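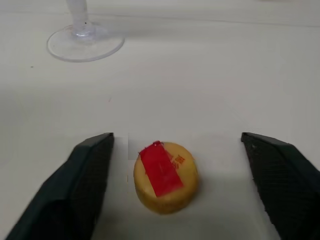 Abbildung 2. Stielglas auf heller Tischfläche, davor ein kleiner runder gelber Gegenstand.

4.3 Glasform und Geruchsurteil: Was die Daten nicht hergeben

Die Behauptung, die Form eines Weinglases verändere den wahrgenommenen Geruch des Weins, gehört zu den langlebigsten der angewandten Sensorik. Sie steht in Schulungsunterlagen, in Katalogen und inzwischen auch in Einleitungen von Fachaufsätzen, dort meist ohne Beleg oder mit Verweis auf eine Arbeit, die ihrerseits auf eine Verkostung unter Kollegen zurückgeht. Wir haben in Abschnitt 4.2 gezeigt, wie dünn die Grundlage bei der Temperatur ist. Bei der Glasform ist sie noch dünner.

Ausgangspunkt ist die Etiditz-Erhebung, die Painemal und Owusu über zwei Erntejahre geführt haben. Sie umfasst 1417 Einzelurteile und ist damit der größte uns zugängliche Datensatz zu dieser Frage. Die Autoren berichten einen Vorteil des bauchigen Kelchs gegenüber der Tulpenform beim Merkmal »Intensität der Frucht«. Der Befund wird seither gern zitiert. Weniger gern zitiert wird der Anhang, aus dem hervorgeht, dass die Prüfpersonen ihre Gläser selbst vom Tablett nahmen, also sahen und in der Hand hielten, woraus sie rochen. Wer weiß, dass er ein großes Glas hält, und wer zudem in der Schulung gelernt hat, große Gläser öffneten den Wein, dessen Urteil misst womöglich nur die Schulung.

Owusu hat diesen Einwand später selbst aufgegriffen und eine Teilgruppe mit verbundenen Augen nachprüfen lassen, wobei eine Hilfskraft das Glas am Stiel unter die Nase führte. Der Unterschied zwischen den Formen schrumpfte erheblich und verschwand bei den Weißweinen ganz. Man kann das als Bestätigung eines kleinen Resteffekts bei Rotwein lesen, wie es die Autoren tun. Uns überzeugt diese Lesart nicht. Die Teilgruppe bestand aus 15 Personen, von denen acht bereits an der Haupterhebung teilgenommen hatten, und die Füllhöhe wurde nach Augenmaß eingestellt. Bei gleichem Volumen ergibt sich im bauchigen Kelch eine größere Flüssigkeitsoberfläche als in der Tulpe, bei gleicher Füllhöhe ein größeres Volumen. Was von beidem konstant gehalten wurde, bleibt im Text offen. Solange das nicht geklärt ist, lässt sich der Resteffekt ebenso gut der Weinmenge zuschreiben wie der Form.

Hinzu kommt ein Problem, das in der Literatur kaum vorkommt, nämlich das Spülen. Urrutia weist in seinem Beitrag zum Zosby-Ringversuch darauf hin, dass enge Kelche nach maschineller Reinigung häufiger einen Restgeruch aufwiesen als weite. Auch diese Beobachtung ist mit Vorsicht zu behandeln, denn sie beruht auf dem Urteil eines einzigen Labors. Sie genügt aber, um eine Alternativerklärung ins Spiel zu bringen, die mit Strömungsverhältnissen über der Weinoberfläche nichts zu tun hat. In keiner der von uns gesichteten Arbeiten wurden leere Gläser als Kontrollprobe gereicht. Das wäre mit geringem Aufwand möglich gewesen.

Den Stiel selbst hat unseres Wissens nur Ojeda isoliert betrachtet. Seine These, die Handwärme werde durch den Stiel wirksam vom Kelch ferngehalten und verändere dadurch das Geruchsbild, klingt plausibel und wird in der Praxis für selbstverständlich gehalten. Gemessen hat er allerdings die Temperatur am Glasrand und nicht die des Weins. Ob die gefundenen Unterschiede in der Flüssigkeit überhaupt ankommen, solange ein Glas nur kurz gehalten wird, ist damit nicht beantwortet. Für die längere Nutzung bei Tisch mag das anders aussehen; dafür liegen uns keine Daten vor, und Ojeda legt auch keine vor.

Espinoza schlägt vor, die Frage durch ein einheitliches Prüfglas zu umgehen, wie es im Pikik-Protokoll bereits vorgesehen ist. Für Vergleichsprüfungen zwischen Weinen ist das vernünftig. Zur Klärung der Frage selbst trägt es nichts bei, weil die Variable damit lediglich aus dem Versuch genommen wird. Es ist auch nicht ohne Ironie, dass die Wahl des Pikik-Glases ihrerseits mit der Etiditz-Erhebung begründet wird.

Wir behaupten nicht, dass die Glasform wirkungslos sei. Die vorliegenden Arbeiten erlauben jedoch keine Aussage über Größe und Richtung einer solchen Wirkung, und die Sicherheit, mit der sie in der Ausbildung vermittelt wird, steht in keinem Verhältnis zum Material. Für die Auswertung in Abschnitt 5 behandeln wir die Glasform deshalb als Störgröße und schließen Serien aus, in denen innerhalb einer Sitzung das Glas gewechselt wurde. Betroffen sind vor allem die Zulu-Serien vom Dezember, deren Protokolle den Wechsel zwar vermerken, aber nicht angeben, bei welchen Proben er stattfand.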